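Flosano starts recording hand work in Distville for robot training

2019-05-15

Flosano has begun collecting recordings of everyday hand work in Distville, where people pick up, turn, stack and put away household objects using grippers they hold themselves. The recordings will be used to train a learning system for robot arms. The company is doing the work on the upper floor of the Panicker building and expects to stay there through the summer.

The customer is Kidico, which sells storage and sorting equipment to shops and small warehouses. Kidico wants an arm that can put returned goods back where they belong without being programmed for every item. Flosano was hired to gather the examples and hand them over in a form that Kidico's software group can train on. Neither company would say what the contract is worth.

There is no robot arm involved at this stage. A worker holds a gripper body by hand, with a camera on it, and does the task the way an arm would have to do it, with the jaws instead of the fingers. Workers also wear a camera rig on the head, so that each recording has the view from the tool and the view from the person using it. Flosano says this is faster than steering an arm by remote control, and that a new worker can start making usable recordings on the first day.

The tasks are short. A worker might take a cup from a shelf and set it on a tray, or fold a cloth once and lay it flat, or move small boxes from one bin to another. After each one the worker stops, puts the objects back in a different arrangement and goes again. The new arrangement matters, according to the company, because a system that has only seen the cup on the left side of the shelf tends to reach to the left no matter where the cup is.

Workers are asked not to hurry. Early recordings from a trial in May had to be thrown out in large part, Flosano said, since people got quicker as they got used to the tool and the camera pictures smeared during fast turns. The written instructions now ask for a steady pace and a short pause before the jaws close. They also ask workers to keep the free hand out of the way unless the task calls for it.

Mistakes are kept. If an object slips and the worker picks it up again, the recording goes in with a note. Kidico asked for this. Its software group has found that a system trained only on clean attempts does badly after its first slip, having never been shown what to do next. A recording is dropped only when the camera fails, when the timing between the devices is off, or when something private shows up that should not be there, such as a phone screen or a letter.

Flosano runs 2 shifts on working days. Each worker gets a break between sets, and the company said nobody holds a gripper for a full shift. The tools are heavier at the front than they look, and several people in the May trial complained of sore wrists. The company has since moved some of the weight back toward the handle and now rotates people between recording and checking.

Checking takes up a good share of the time. The person doing it watches the recording through, marks where the task starts and ends, and writes a plain sentence saying what was done. The sentences are supposed to sound like something a customer would say to a store clerk. "Put the blue box next to the lamp" is fine. Codes and shelf numbers are sent back to be rewritten. Where two checkers disagree on whether a task was finished, a third look settles it.

Before a set begins there is also a round of setting up, which visitors to the building tend to see more of than the tasks themselves. The cameras have to agree on the time and on where the tool is in the room. For the second part Flosano uses printed black-and-white patterns that software can find in a picture and measure from. Some are flat sheets. Others are fixed to the faces of a cube, which can be held up and turned so that a pattern stays in view from most sides.

If the patterns are out of focus or a face is bent, the position comes out wrong, and the error carries through everything recorded afterward. The company said it lost most of a day's work this way during the trial before anyone noticed. Setup is now repeated after every break and any time a tool has been dropped or a head camera has been taken off.

The Panicker building was chosen for its open floor and for its light, which changes over the day. Flosano said it does not want steady studio light, as the shops where Kidico hopes to place its arms do not have it either. Furniture is moved between sets, and the company plans to add recordings made in real kitchens and stockrooms around Distville later in the year. Those will be arranged with the owners in advance, and anyone living or working there will have to agree in writing.

Pay is by the hour and does not depend on how many recordings a worker turns in. Flosano tried paying by the piece at an earlier site and dropped it. People chose the easiest objects and repeated the same motion, the company said, and the result was a large pile of recordings with little in them that the system had not already seen. 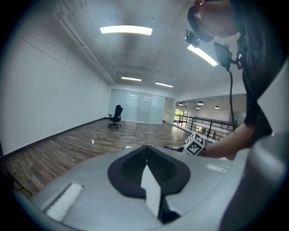

Kidico said in a written reply that it is less worried about the amount of material than about how much of it is alike. The company would take fewer recordings if they covered more kinds of grasp, it said, and it has asked Flosano to send a list every week of the objects that have come up most, so those can be rested for a while. It added that it would like more left-handed workers, as nearly everything it has received so far was done with the right hand.

Flosano said it is hiring with that in mind and has 3 openings now. No background in robotics is needed. Applicants come in for a short paid tryout, in which they learn to put on the head rig, go through the setup and record a simple task. The company looks at whether they can follow the written steps and whether the tool is comfortable for them to hold. Glasses are not a problem, but some people find the rig presses on the frames and ask for a different strap.

The recordings will not be made public under the present contract. Kidico said it may release a small part of them later for use by schools, with faces and voices taken out. Sound is recorded at the moment only to help line up the cameras, and it is deleted once that has been done.

Some questions are still open. The gripper the workers hold is built to match the one on Kidico's test arm, but a person's wrist bends in ways the arm cannot, and a portion of the motions may turn out to be of no use. Flosano runs each recording through a program that checks whether the arm could follow the same path. When it could not, the recording is marked and the worker is shown where the trouble was. The most common fault is reaching across the body, which feels natural to a person and puts the arm into a position it cannot get out of.

Soft items are another weak spot. Cloth, bags and loose packaging do not move the same way from one attempt to the next, and checkers have trouble agreeing on when such a task is done. Kidico has asked for these to be recorded anyway, as they make up much of what shops get back from customers. For now they are kept in a separate group and will be used in a later round of training.

A first delivery is due at the end of the month. Kidico will train on it and try the result on its test arm with objects that were left out of the recordings on purpose. What the arm gets wrong will decide which tasks are recorded next. The companies expect to go through that cycle at least 2 more times before the work in the Panicker building ends.

People who want to apply can leave their details at the front desk of the building during business hours. Flosano asks applicants to wear short sleeves or sleeves that can be rolled up, and to leave rings and bracelets at home.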